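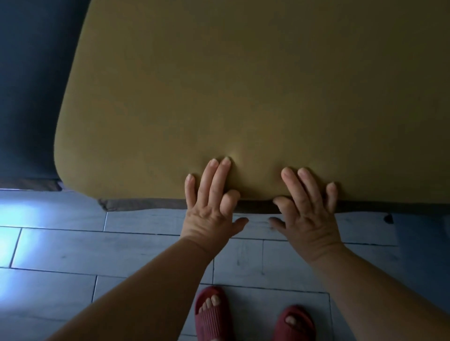

But how do you know when the pressing starts, if the fingers already touch the fabric before? A colleague wrote this under my last entry and I did not have a good answer then. I try to give one now, after the relabeling.

Tuesday, May 14, 2024
Contact labels for soft furniture, Rorero clips, second pass

Until now we had one label for the hand on the object, "contact", and the annotators set it at the first frame where a finger meets the surface. For mugs and drawers it is enough. For a cushion it is not, and the Mudo policy shows it clearly: the Dredine hand comes down, touches the surface very gently, and stops there as if the task is finished. It learned what we labeled. I lost a good part of February looking for the mistake in the force controller, and there was no mistake in the force controller.

So now there are two labels. TOUCH is when skin meets fabric. LOAD is when the fabric changes its shape near the fingertip. For LOAD the annotator needs to see at least one of these signs:
- a ridge or fold next to a fingertip
- a dark hollow between the fingers or between the hands
- a narrow shadow along the side of a finger that gets wider compared to the TOUCH frame

The third sign is the weak one. With a head camera the person's own head moves, the light from the window moves with it in the picture, and a shadow can get wider without any load. I wrote in the Lashari guide that the third sign alone counts only if the head is still. Two annotators asked me what "still" means. I answered: if the floor joints stay in the same place in the picture. It is a rough rule but everybody applied it the same way. Plank floors and tiles are good for this, carpets are useless.

Result of the second pass
Total clips: 799
Clips where the two annotators do not agree on LOAD: 77
From these, no visible sign at the fingertips at all: 26
From these 26, dark upholstery: 19

I am content with the 77. In the first pass nobody measured the disagreement, so I cannot say it is better, only that it is now a number. The dark upholstery group I expected. On a plain yellow or light fabric a small fold throws a shadow you can see, on navy or dark brown it disappears. A patterned fabric is somewhere between, the pattern bends and helps you, but the annotators get tired of it quickly.

Fingers are not the same
I had written the guide as if one hand gives one LOAD frame. When I looked through the clips myself this was wrong. The middle and ring fingers usually go furthest onto the cushion and do the pressing. The little finger often stays apart and only rests. The index finger bends over the front edge and the thumb goes under it, more holding than pressing, and in those views the thumb is sometimes not on the cushion at all, it just points across the gap. If the annotator takes the index finger as reference, LOAD comes late or never.

Changed in the guide: LOAD is set by the long fingers. The thumb and the index finger get their own tag, EDGE, when they go around or under the border of the cushion. I hope EDGE will also be useful for the lifting tasks, where the policy now tries to pinch the cushion from above like a sheet of paper.

Left and right hand are labeled separately. It doubles the work, I know. In many clips the hands are in a mirrored pose and one is tempted to copy the label from one side to the other, and Lashari even offers a button for it. Please do not use the button. The hands look the same and load at different frames.

Retraining
Started Mudo on the new labels over lunch, same seed as before, same number of steps. I changed only the labels and the mapping of LOAD to the target depth of the fingertip. The disputed clips are left out for this run. If the hand still stops at the surface I will put them in again with the later of the two frames and see what happens.

First look at the evening checkpoint: on the test seat the Dredine hand goes past the surface and the foam gives way. On the first trials it pushed with all fingers equally, like a flat plate. I do not know yet if this is from the labels or from the retargeting, which scales all the fingers with one factor. My suspicion is the retargeting. The seat slid back on the floor during one trial, so I put the rubber mat under it. Earlier trials are without the mat, do not mix them in the table.

To do
- ask if we can get per-finger factors in the retargeting or if I must write it myself
- dark upholstery: try the annotators with the brightness raised in Lashari, on the 19 clips first
- write down the rule for the head being still with an example clip
- check if TOUCH is still needed for the hard objects or if it can go back to the old label
- the spare fingertip cover for the Dredine is in the second drawer, not the first, the list on the door is wrong

Open question, also from the comments: what about the release? The foam comes back slowly and the fingers are already gone. I have no label for it now.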